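Ticket 354 – Dryer stops before the end of the cycle, code F5 on display
Product: Imano heat pump dryer
Status: Solved
Opened: Aug 28, 2023

Hello support team,

I have bought the Imano dryer in January and until last week I had no problem with it. Now it stops in the middle of the cotton program and shows F5. The display says 69 minutes at the start, it runs for a while, then there are three beeps and the drum stands still. The clothes inside are warm but still quite damp.

I have already tried the following things, in this order:

Cleaned both lint filters with warm water and let them dry overnight.
Emptied the water tank and put it back until it clicked.
Pulled the plug, waited ten minutes, started again.
Opened the small door at the bottom and removed the dust I could reach with a soft brush.
Tried the short program with only two towels. This one finished normally.

After step five I thought the machine was repaired, but the next full load stopped again with the same code. The manual says only "F5 – contact service", so I am contacting you.

One more detail, maybe it is important. The problem comes mostly with bigger pieces, such as blankets and thick shirts. With socks and underwear it has happened only one time. I use the setting "cupboard dry" and I never add dryer sheets.

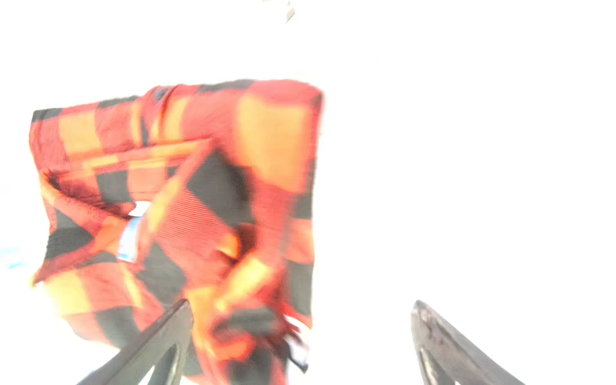 Philomena Corrigan replied that F5 on this model means the machine sees too little change in moisture over a certain time, and that in most cases the two metal strips inside the drum are covered with a thin film from fabric softener or hard water. She asked me to wipe them with white vinegar on a cloth, then with clean water, and to run the cotton program with half a load. She also wanted to know the firmware number.

Update from me:

The firmware is 114. I had to hold the Start button and the Option button together to see it – the manual describes this on the last page only.

I cleaned the strips as described. The cloth became gray, so there was really something on them. I do use softener in the washing machine, the normal amount. After this I ran half a load and it finished without a stop. In the evening I ran a full load with one blanket, and it also finished, but it took about 5 minutes longer than the display had promised. Is this normal?

Second reply from support: yes, the time is only an estimate and it is corrected during the cycle. The strips should be wiped once a month if softener is used.

Thank you, I will do it so. You can close the ticket. If the code comes back, I will write under the same number.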